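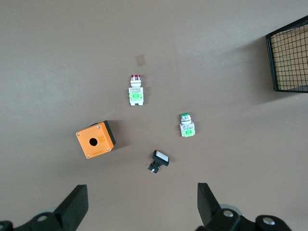
Push buttons in red and green, an orange enclosure box, plus a small black one with a white face.

Frequently asked questions: buying from Kaimal Salvage & Surplus

What do you sell?
Electrical and workshop surplus, which means things that factories ordered too many of, or ordered the right number of and then closed. Switches, relays, terminal blocks, enclosures, lamps, cable glands, the odd motor. There are 4,000 lines on the website and a fair few more in the back that have yet to be looked at by anyone with a clipboard.

Is it new or used?
Each listing says. "New" means never fitted. "New, shelf-worn" means never fitted but the box has had a life. "Used" means it came out of a panel and we tested it. "As found" means precisely that, and the price reflects our level of confidence.

Can I come and rummage?
Yes, at the trade counter, from 9am until 3pm. Bring closed shoes. Prams and dogs are fine in the front half of the shop. Please don't open sealed bags to see what's in them, as the label has already told you.

I need a replacement for a part with no markings left on it. Can you help?
Often. Send us a clear photo next to a ruler, the size of the hole it sits in, and whatever you know about the voltage. "It's off the big green machine" has been tried, several times, by different people with different big green machines.

Do you stock Hustar parts?
We have a decent amount of Hustar contact blocks and lamp holders, mostly the older range. The newer range uses a different clip and the two will not go together, however firmly you push. If you are unsure which you have, look for the small notch beside the screw. Notch means old.

And Ekuro?
Only what turns up. We bought one large lot of Ekuro timers a while back and are still selling them, so if you want a timer, today is your day. If you want anything else by Ekuro, ask to go on the wants list and we'll email when some arrives.

What does the wants list cost?
Nothing. You tell us the part number, we forget about you for months, then you get a cheerful email in December when you've already bought one elsewhere. It works better than it sounds.

How much is postage?
It's worked out by weight at the checkout. Small orders go as a large letter if they'll fit through the slot. Transformers won't fit through the slot. Please stop choosing large letter for transformers.

How long does delivery take?
We pack orders placed before 2pm the same working day, and the carrier then does whatever it is the carrier does. Most parcels within the mainland arrive in two or three working days. Islands and the Highlands take longer and cost more, and we're sorry about both.

Do you ship abroad?
To most of Europe, yes. You pay any import charges at your end. We will not write "gift, no value" on the customs form, even if you ask nicely, and even if it really is your birthday.

Can I return something?
Online orders can come back within 30 days if they haven't been fitted. We can tell when they've been fitted. Screw terminals keep a diary. You pay the return postage unless the mistake was ours, in which case we pay it and grumble among ourselves.

"As found" items bought at the counter can't be returned once you've had a good look at them there. If something posted to you isn't what the listing said, tell us and we'll put it right, whatever grade it was sold under.

Will you wire it up for me?
No. We sell parts. For mains work, please use a qualified electrician, and buy them a cup of tea.

Do you buy surplus?
Yes, by the shelf, the pallet or the roomful. Send a list if you have one and photos if you haven't. We're not after old computers, fluorescent tubes or anything that drips.

Do you offer trade accounts?
Yes, after your third order. Fill in the form, wait for a reply, and you'll get thirty days to pay and a slightly warmer greeting on the phone.

Why are you next to a café called Grornoretti?
They were there first. The toasted sandwiches are good and the parking spaces are theirs, so please use the ones marked with a K. They do check, and they come round to tell us about it.

My question isn't here.
Use the contact form and put your order number in the box marked order number. We answer in the order they come in, apart from the ones in capitals, which we leave until after lunch.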